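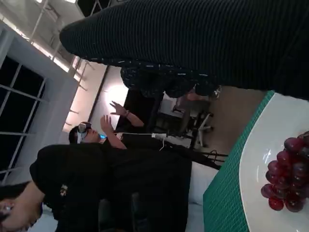

Page 17 of 30

**Two doses of oral cholera vaccine, and can I have it with my other travel jabs?**

Posted by Trilard

Hi all, hoping somebody's been through this. I'm off in February to do a stint at a refugee settlement with a small outfit called Tosden (I'm on the water side, mostly pipes and tap stands, nothing medical). They've sent me a health checklist that says "cholera, oral, 2 doses" and not much else. My GP clinic is lovely but they had to ring somebody just to find out if they could order it in, and now I've got three different stories about timing.

So what I'd like to know is how far apart did you take yours, did you get it at the same visit as typhoid and hep A, and did it make you crook? I've got a touchy stomach at the best of times and I'd rather not be sick on the drive home. Also the price I was quoted made my eyes water. Is there any point asking Tosden to pay, or is that a bit rude when you're new?

I leave in around 30 days so I haven't got forever.

---

**Dokidel**

Done this twice now, for two different placements. The one I had was the fizzy kind, where you stir a sachet of powder into cool water, tip the vaccine in and drink the lot. Tastes a bit like flat lemonade somebody left in the car. No food or drink for an hour before and an hour after, and that was the only annoying part (I'm a constant tea drinker, it was torture!).

The doses have to be at least a week apart for adults, and you don't want to leave it past six weeks or they'll make you start over. My nurse also wanted the second one finished a week before I got anywhere near the camp. So with your dates you're fine, but book the first one now and don't wait for the clinic to ring you back, because the pharmacy had to order mine in and it took ages.

I had hep A in the arm the same afternoon and no drama. The typhoid depends which one you get. If it's the needle, same day was OK for me. If it's the capsules you swallow, they told me to leave a gap of several hours from the cholera drink, so ask the pharmacist. Keep it in the fridge as well, not the freezer. I had a gurgly tummy that night and that was it.

And yes, ask them to pay! Mine did, once I sent the receipts. It isn't rude, it's on their own checklist.

---

**Sârbu**

never bothered with it, just drank bottled water and was fine

---

**tapstand638**

I'd take no notice of the reply above, you'll be brushing your teeth and eating out of a shared kitchen like everybody else.

Only thing I'd add is that the vaccine doesn't cover you completely and it wears off, so you still need to be fussy about handwashing and what goes on your plate. Pack oral rehydration sachets, more than you think, and put a few in your day bag because the big bag is always in some other vehicle. If you're on any regular medicines or your immune system's a bit ordinary, see a proper travel clinic over the GP. Mine did the whole lot in one appointment, and I got a stamped card that the people at the other end did ask to see.

Which country are you headed to? Some of them want yellow fever paperwork too, depending on where you change planes.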